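Projects Wiki Parts Swap Bench Booking Log in

Workshop > Shared Projects > Skesta > tray-sim

# skesta-tray-sim

Simulated two-arm tray handling for the Skesta build at the Oakley shared workshop. Maintained, on and off, by Lemlem Gebru.
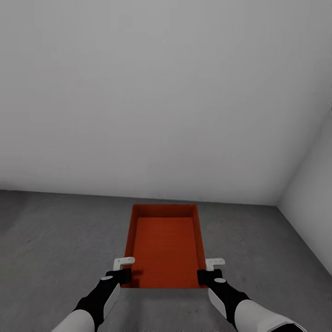
The data comes out of a simulator and it should be read that way. I started this repo because the real arms were taking up the big bench and people wanted it back, and a sim was the only way to keep going in the evenings. I was doubtful then that anything trained in it would carry over to the bench. I'm a bit less doubtful now, but only a bit.

## What's in here

- `episodes/` — 770 recorded attempts at one task: take hold of an empty red-orange tray by its two side walls and lift it.
- `scene/` — the room, the floor, the tray model and the two arms.
- `scripts/` — replay, export, and a checker that throws out files with missing joint readings.
- `notes/` — my bench notes, not cleaned up.

Each episode has one camera view, joint positions for both arms, gripper opening, and a success flag. Don't put too much faith in the flag. It goes true when the tray's center rises past a height I picked by eye, and it stays true if the tray then slides out of one gripper. I mean to fix this. I have meant to fix it since July.

## Getting it running

Clone the repo, make a fresh Python environment, then:

 pip install -r requirements.txt
 python scripts/replay.py --episode 12

If the window opens and the arms go straight through the floor, you have the old config. Delete `scene/cache` and run it again. An 8 GB laptop will manage replay. Export is slower, and on the workshop desktop the full set takes almost 4 hours.

## How the episodes were made

I drove the arms by hand with a pair of Dititz controllers, one per arm. I recorded 2000 attempts in all and kept the ones where both grippers at least touched the tray. That is a generous filter, and it means the set says nothing useful about how often a person misses completely. If you quote a success rate from this data, quote the filter along with it.

The starting position of the tray moves a little between episodes. The room never changes: gray walls, gray floor, soft even light. I've read plenty of build logs claiming a policy "handles clutter" after training on something this tidy, and I don't believe them. Our bench has solder scraps, coffee rings and a strip light that flickers.

## Known problems

**Friction.** The tray is far too grippy. I raised the value until the lift stopped failing, a bad way to choose a number. On the bench the same grasp slips about as often as it holds.

**Tray stiffness.** It's a rigid body in the sim. The printed tray flexes when both arms squeeze, and the walls bow inward near the grip. None of the episodes show that.

**Ribs.** The ribbed bottom is there for looks. Contact is computed against a flat plate, so don't use this scene to study parts sliding on the ribs.

**Timing.** The left arm's log runs one step behind the right in episodes before 600. `scripts/align.py` shifts it back. Check a few by eye before you trust it, I wrote it late.

**Empty tray only.** Loading it changes everything about the lift, and I have no loaded episodes.

## What it's good for

Checking that your data loader works. Trying out two-arm control code before it can pinch anybody. Comparing two policies against each other inside the same sim, so long as you stop there.

I would not use it to decide whether to buy hardware. A visitor from the Brorker group wanted to do that, and I asked them to borrow the bench for an afternoon first.

## Contributing

Pull requests are welcome for the success flag, a softer tray model, and lighting variation. Please include a replay file. Claims of better transfer need bench numbers with them — number of tries, number of drops, and who set the tray down between tries.

Please don't reformat the notes folder.

## License

Code is MIT. Episodes are CC BY 4.0. The tray model is free to print; it wants a brim or the corners lift.

Related projects

- skesta-bench-logs
- Dititz controller mount, rev B
- Printed tray, four sizes
- Brorker gripper pads (TPU)
- Oakley bench rules and booking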